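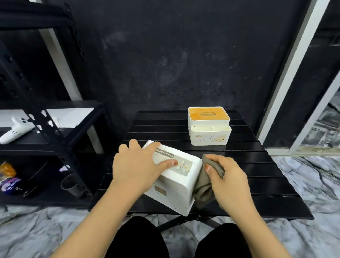
The speakers came up the stairs on Saturday morning in a box so tall that my brother and I had to tip it sideways to get it past the light fixture on the landing. Flemus 300s! A pair of them, secondhand, with the original grilles and a smell like the inside of a piano. I had wanted a pair ever since I was eleven and heard them at my uncle's place, playing a record of a thunderstorm that made his dog leave the room. My sister didn't even stand up. She was at the black folding table with a gray-brown cloth in one hand, going after the side of a white plastic box that said TISSUE HOLDER across the top in capital letters, and she said, "Those are not going where the plant is."

"They have to go where the plant is," I said.

"Then you've bought speakers for the plant."

I want to be fair to her. The plant had been in that corner since we moved to Grusari Street, and it was doing beautifully. But the corner was seven feet from the other corner, and the couch sat right at the point of the triangle, and if you have ever sat at the point of a triangle like that with your eyes shut you know why I couldn't let it go.

My brother, who will side with whoever has fed him last, ate a piece of my toast and started slitting the tape.

The left speaker came out fine. The right one came out with a rattle, a small dry sound deep in the cabinet, like one bean in a can. We set it on its back on the rug and looked at it. I'd paid 661 dollars for the pair, which was the vacation money plus the money for the other vacation.

"It could be a screw," my brother said.

"It could be the magnet," said my sister, who had by now come over with the cloth still in her hand.

I got the screwdriver. The woofer was held in by eight bolts, and every one of them turned as if somebody had been looking after it all these years. I lifted the cone out on its wires, very slowly, and my brother held the flashlight in his teeth, and I put my arm into the cabinet up to the shoulder. Stuffing, more stuffing, a strip of felt. And then, way at the bottom, something flat and round.

It was a token from the Karimi roller rink in Kasis. Brass, with a skate on it. GOOD FOR ONE TUNE. 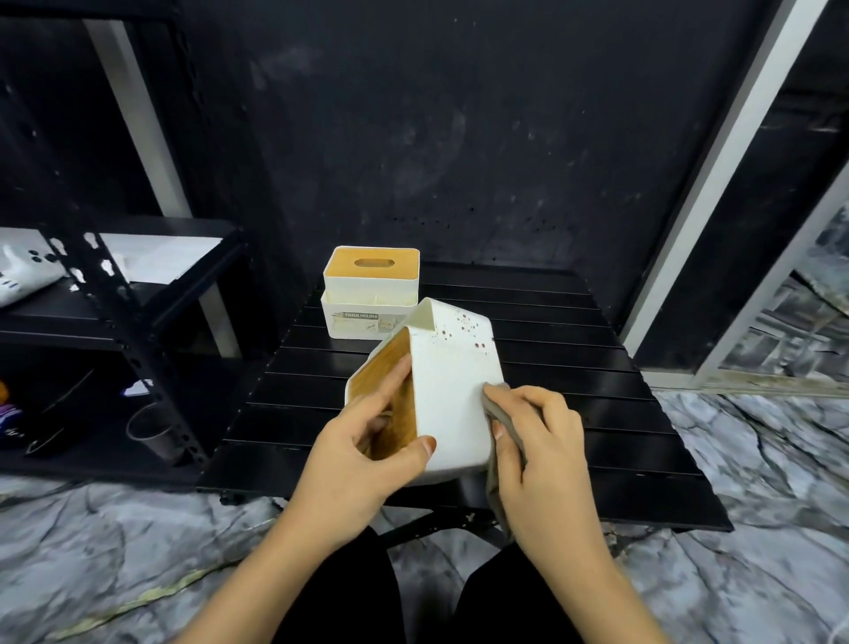

One Tune

We passed it around for a long time. My sister rubbed it with the clean end of the cloth until the skate had wheels again. None of us had ever been to Kasis, which is 168 miles up the coast and mostly a bridge, but my brother looked it up and the rink was there – or it had been. There was a photo from opening night with the floor all lit up, and high on the back wall, one on each side of the clock, two tall cabinets with those same grilles.

"No," I said.

"Look at the chip on the corner," said my sister.

I looked at the chip on the corner of the speaker in the photo. Then I looked at the chip on the corner of the speaker on our rug. I can't tell you how happy I was! They had played couples skate! They had played the last song of the night to a whole town going around in a circle, and now they were on the third floor with us.

I put the woofer back and did up the bolts crosswise, a little at a time, the way you do a car wheel. My brother stripped the wire. My sister went over to the corner without a word, picked up the plant, and walked it down the hall to the bathroom window, and when she came back she had dirt on her chin and she pointed at me.

"One tune," she said. "Then we talk."

So I had to choose. I went through the whole shelf, twice. I had the thunderstorm in my hand (I own it now, of course I do) and I put it back. In the end I went with the waltz our parents used to play on Sunday nights, side two, the one with the accordion that comes in late. My brother shoved the coffee table against the wall. I turned the amplifier up to where I had never dared to turn it on the old speakers.

The needle went down, there was that lovely crackle, wide as the room, and my sister kicked off her shoes and slid out across the floor in her socks.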